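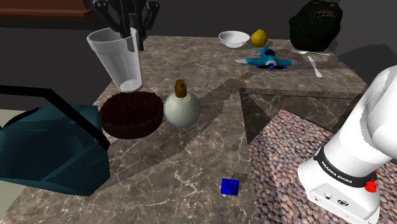

A marble countertop with pale veins, against a dark grey wall.

Normand Lapointe was already on his second coffee when I got to the diner in Plillbridge, and he waved me into the booth before I had my coat off. He spent years as a court clerk and now he writes up crime cases for the local paper, so I wanted to hear about the Dramow warehouse burglary trial (which wrapped up in May, with a guilty verdict on 5 counts).

"People think it's all shouting," he told me. "Most of it was inventory. We had 1,074 items on the stolen property list, and the prosecutor read a lot of them out loud!"

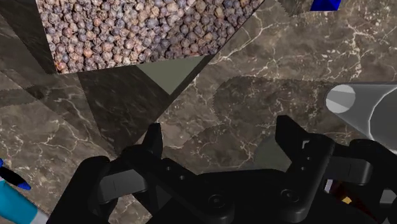 I asked if the jury stayed awake for that. He laughed and said they did better than he did. The part that got everybody sitting up was the alarm log, which had the back door opening at 2:40 on a Saturday morning with an employee's code.

"The defense went after that log hard," he said. "I thought they had a shot, I really did."

Sentencing is still to come, and he'll be there with his notebook.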